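## 6. Working beside the two-arm table

This section is for the persons who prepare, start and watch the Belel packing table during a normal shift. The technical installation is explained in section 2, and the maintenance plan is in section 5. Please read this section completely before your first shift at the table, also if you have already worked many years on the manual line.

### 6.1 What changes in your work

Before the table arrived at Grasso, one person took the small goods by hand, put them on the plate or in the bag, and passed them to the closing station. Now the arms do the picking and the placing. The person does the preparation, decides about doubtful pieces and takes over when an arm stops.

This means that the work is less repetitive for the hands but asks more attention from the eyes. Some colleagues found this tiring in the first weeks. For this reason Serena Tedesco, who plans the shifts, has fixed a maximum of two hours at the table before you change to another station. Do not exchange this limit between colleagues, even if both persons agree.

The number of pieces in a shift is counted by the table and not by the operator. The count is used for ordering material. It is not used to compare persons, and it is not stored together with your name. If you have doubts on this point, you can ask Gemma Bassi to show you the record.

### 6.2 Before you start

1. Check that the previous operator has signed the handover sheet. If the sheet is not signed, call the shift leader and wait.
2. Remove rings, watches and hanging badges. Long hair must be tied.
3. Clear the table surface of everything that does not belong to the job, including pens and gloves.
4. Follow with your eyes the cables of both arms. No cable should lie under a plate or in the path of a gripper.
5. Switch on the table and wait until the light on each base is green.
6. Open the Nondus program on the screen and select the job number from your work sheet. For the mixed goods the job is 496.
7. Put the first plate and the first goods in the positions that the screen shows.
8. Step back behind the yellow line and press **Start**.

> **Note:** If only one base shows green, do not start with one arm only. The program will accept it, but the second arm can wake up later and move without warning.

The first cycle after every start runs at reduced speed. Use this time to look at how each gripper closes. The left and the right arm have separate tasks and they don't need to move at the same moment, so it is normal that one waits while the other is working.

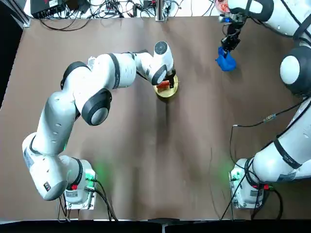 When the first cycle is finished, the screen asks you to confirm. Press **Confirm** only if every piece is in its place and has no damage. If you are not sure, press **Repeat**. You will not be asked for a reason.

### 6.3 During the shift

Soft and light goods are the most difficult for the grippers. A piece can turn, slip or remain half under the finger. In these cases:

1. Press **Pause**. Do not use the emergency button for a slipped piece.
2. Wait until both arms are still and the screen shows "Paused".
3. Take the piece with the long tweezers or with the hand.
4. Put it back in the start position, or in the grey box if it is damaged.
5. Go back behind the line and press **Continue**.

> **Caution:** Never pull a piece while the gripper is holding it. Press **Open left** or **Open right** and support the piece from below before it falls.

> **Caution:** An arm that doesn't move is not always an arm that has stopped. It may be waiting for the other one. Only the word "Paused" on the screen permits you to reach over the table.

If the same fault comes back more than five times in one shift, write it on the sheet and call Peiyu Li. Please don't change the grip force by yourself. A stronger grip solves the problem of one piece and often creates damage on the next ones.

### 6.4 Changing the operator

The change is made with the table paused. The person who leaves must tell the person who arrives:

- which job is running
- which goods gave problems
- if there is something in the grey box

Both sign the sheet. The new operator then repeats steps 2 to 4 of section 6.2.

### 6.5 Training and proposals

Every new operator works the first six shifts together with an experienced colleague. Marisa Sanna keeps the list of who can do this accompaniment. On Wednesday after the morning shift there is a short meeting in the Plellulus room, where operators can propose changes to the positions, the screen texts or the order of the goods. Fulvio Bianchini writes down the proposals and brings back an answer at the next meeting, also when the answer is no.

Operators who prefer to remain on the manual line can request it in writing to Serena Tedesco. The manual line stays open for goods that are not in the program.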